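OK so a few of you asked what happened with the forklift tires after my grumbling in March. Long thread, get a coffee.

Quick background: I run the small warehouse side of Nadbridge. Four sit-down trucks, all cushion tires, one dock, and a floor that was poured before I was born. I am not a mechanic, I just sign for things.

Truck 2 started shaking. Not a lot! Just enough that my best driver began leaving it for whoever came in last. I should have picked up on that way sooner than I did.

When the service guy finally looked, the drive tires were worn past the wear line and one had a chunk missing the size of my palm. I'd been walking by that truck every morning with my clipboard, feeling very organized.

So, quotes. Giltbridge wanted $616 to press on a pair of new drive tires at their shop. Voicu said $458, same size, but we had to pull the wheels ourselves and haul them over. (We don't have a press. Please don't try this with a hammer and a friend.)

I went with Voicu and felt very clever for one whole afternoon. Then I added up the hours we spent pulling wheels and driving across town and, well. The gap got a lot smaller. 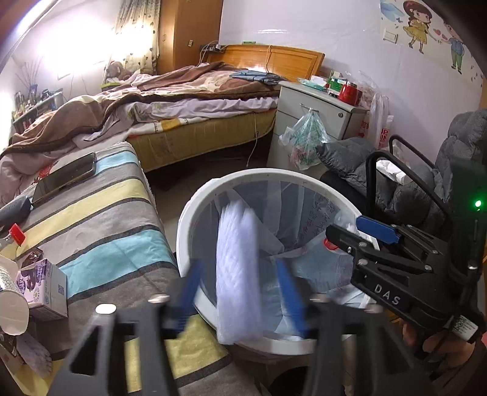

Lucía Campos replied that I was looking at the wrong number anyway, and that her crew at Lunport tracks tire cost per hour on the meter, so a pair that costs more and lasts an extra 1,000 hours wins every time. Fair! I had never once written down the meter reading at a tire change.

I do now. There's a strip of masking tape inside the battery cover with the hours on it. Very high tech.

Other thing I got wrong: flat spots. I blamed the rubber. Then I stood on the dock for a shift and watched people slam from forward to reverse while still rolling. Every. Single. Trip. New tires won't survive that either.

We had a talk about it, nobody got yelled at, and I swept the dock lane myself, because there was strapping and bits of pallet nail all over the turn by door one. That stuff gets pressed right into the tread.

Somebody asked about going to non-marking. We priced it and passed. Our floor is already gray and ugly, and they'd wear faster on it.

Truck 2 has been back out for 28 shifts now and my best driver has started grabbing it first again, so I'm calling that a good sign.

Truck 4 is next, the steer tires this time. If you've got a shop that will come to you with a mobile press, send me the name and what they charge for the call-out.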